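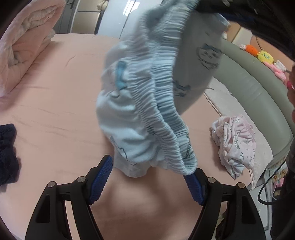

4. The rules we ended up with

When we started the Mukitz recordings we had a protocol of sorts, and it ran to 2 sides of paper. I wrote most of it myself, so I can be rude about it. It was very firm on file naming and battery charging and had next to nothing to say on what you do with the hand tool once you're standing in somebody's bedroom with a pile of washing to fold. Waqas Mengal rewrote it in March and what follows is mostly his version, with the bits I argued for left in (and one I lost).

4.1 Where the fingers start

Every recording of cloth handling begins with the fingers open and both pads in view. That sounds fussy, I know! But in the first batch people tended to press record with the fingers already shut on a sleeve or a hem, and then there's no approach to learn from, only the lift. Of the 561 recordings we went through by hand, we dropped 154 for this fault alone. I'd have kept some of them as lift-only data. Waqas thought that mixing the two would haunt us later, and that's the argument I lost.

We also ask that nobody tidies the garment first. If it's bunched, it stays bunched. A flattened-out pair of trousers is a much easier problem than the one a household robot will meet, and the whole point of going into homes (and paying for the travel) was to get away from the lab table at Jaramillo, with its one grey towel.

4.2 What may be in view

Homes are full of things that belong to people, and a wide lens picks up more of them than you'd think. Our rule is that the household walks round the room with the operator before anything is recorded and says what should be moved or covered. Letters, medicine, screens and photographs of faces go out of view whatever the household says. Everything else is up to them. Toys, bedding and clothes can all stay if they're happy with it, and we'd rather they did, as clutter at the edges of a view is useful to us.

Hands are allowed. Faces aren't, and a recording with a face in it is deleted the same day, without being blurred and kept.

4.3 Where the pads may go

The pads touch the item being handled and whatever it's lying on, nothing else. We wipe them between households and again if they've been on the floor. For soft items on a bed we keep the approach slow and low, so that a fitted sheet doesn't come up along with the garment. Figure 3 shows the sort of layout this rule was written for: one finger over the cloth, the other over bare sheet, with the garment lying directly on the sheet.

Figure 3. Both fingers open, with a printed garment on a fitted sheet. The left finger overlaps the garment.
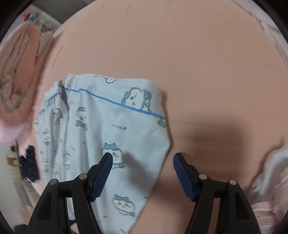 Hiu-tung Yip, commenting on our draft, felt that the slow approach was a mistake to write down as a rule at all. Operators told to go slowly, the comment went, end up going slowly everywhere, and "you will train a robot that dithers". I think there's something in this. We've changed the wording so that it covers only the last bit of the approach, and the Dremden group are trying both versions on the same set of garments. Their runs aren't finished, so for now the rule stands as amended.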